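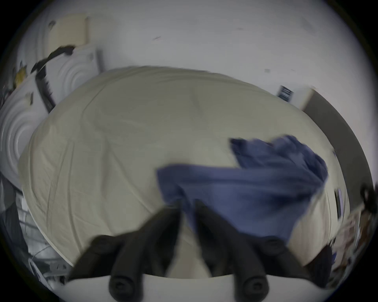

Fluladia presenta en agosto su nueva línea de ropa de cama Herka, un conjunto de edredones, fundas y sábanas pensado para las personas que hacen la cama solas y en poco tiempo. La línea se ha desarrollado durante 11 meses y se pone a la venta primero en la tienda Juška y en la página web de la empresa. El edredón de color crema pálido es la pieza principal de la colección, y la empresa lo eligió en un tono claro y liso para que combine con cualquier otra prenda que haya en el dormitorio, también con un paño azul arrugado que queda encima a la hora de recoger. Las arrugas ligeras de la superficie son propias del uso diario y Fluladia no recomienda plancharlas.

La idea de Herka nació de una encuesta que la empresa realizó entre sus clientes. Se recibieron 2,951 respuestas. La pregunta más importante era muy sencilla: qué es lo que menos le gusta de ordenar el dormitorio. La mayor parte de las personas respondió que meter el edredón dentro de la funda. En segundo lugar quedó la ropa que se deja sobre la cama durante el día y que por la noche hay que llevar a otro sitio, doblada o sin doblar. Muchos clientes escribieron también comentarios largos, y estos comentarios fueron leídos todos por el equipo de diseño antes de empezar los primeros dibujos.

A partir de estas respuestas, Fluladia cambió la forma de la funda. La abertura de la funda Herka se encuentra en un lado largo y no en los pies, de manera que el edredón entra con menos esfuerzo. En las cuatro esquinas interiores hay una cinta que se ata a un ojal del edredón. El cierre es de botones planos, y el último botón queda escondido debajo de una solapa para que no moleste durante el sueño. La empresa probó antes una cremallera, pero los hogares que participaron en la prueba la encontraron ruidosa y fría en contacto con los pies.

La prueba se hizo en 200 hogares. Cada hogar recibió un edredón, dos fundas y un cuaderno pequeño para anotar cuándo se cambiaba la cama, cómo se lavaba la ropa y qué problemas se presentaban. Los cuadernos fueron devueltos en primavera. Como consecuencia de lo anotado, se alargaron las cintas interiores, se reforzó la costura de la solapa y se retiró de la colección un color gris que después de varios lavados perdía intensidad.

El tejido de las fundas y de las sábanas es de algodón, con una densidad de 200 hilos. Fluladia ha preferido esta densidad porque el tejido resulta fresco, se seca en poco tiempo y pesa menos al tenderlo. La confección está a cargo de Werkemach, taller con el que la empresa trabaja desde sus comienzos y que produce también las toallas de la marca. Las sábanas bajeras llevan goma en todo el contorno, y en la parte de los pies llevan una etiqueta cosida por dentro que permite saber, sin dar vueltas a la tela, cuál es el lado corto.

Los colores de la primera temporada son crema, azul apagado, arena y blanco. El azul se ofrece asimismo en toallas de baño y de mano. Todas las piezas se venden por separado, y el cliente puede reponer una funda sin tener que comprar otra vez el juego completo.

Junto con la ropa de cama, Fluladia publica una hoja con consejos para ordenar el dormitorio. La hoja se entrega dentro de cada caja y se puede pedir gratis en la tienda. Entre los consejos se encuentran los siguientes:

Retirar primero las toallas y las prendas que estén sobre la cama, antes de tocar el edredón.

Separar lo que va a la lavadora de lo que vuelve al armario, y hacerlo de pie al lado de la cama.

Sacudir el edredón desde un lado largo y dejarlo caer. Después se alisa con la mano, desde el centro hacia los bordes.

Ventilar la habitación mientras se dobla la ropa pequeña.

Doblar las toallas en tres partes a lo largo y después por la mitad, si el estante es estrecho.

En cuanto al cuidado, las fundas y las sábanas se pueden lavar a 60 grados y el edredón a 40 grados, con poco jabón y sin suavizante. Se aconseja lavar las piezas azules aparte las primeras veces. El edredón necesita una lavadora de tambor grande, y los clientes que no disponen de ella pueden llevarlo a una lavandería. Para guardarlo en verano, cada edredón se entrega con una bolsa de algodón con asas, que se lava junto con las sábanas.

El embalaje de la línea es una caja de cartón sin plástico interior. La caja tiene la medida de un estante normal de armario y puede servir para guardar la ropa de otra temporada.

La presentación en la tienda Juška tendrá lugar un miércoles por la tarde, a partir de las 18 horas. Habrá camas montadas con los cuatro colores, y los visitantes que lo deseen podrán probar ellos mismos el cambio de funda. La entrada es libre y no es necesario inscribirse. Las tiendas interesadas en distribuir la línea pueden pedir el catálogo y las muestras de tejido al departamento comercial.

Sobre Fluladia

Fluladia es una empresa dedicada al diseño y a la venta de textiles para el hogar. Su catálogo comprende ropa de cama, toallas y paños de cocina. Para más información, o para solicitar muestras de la línea Herka, los medios de comunicación pueden dirigirse al servicio de prensa de la empresa por medio del formulario de contacto de su página web.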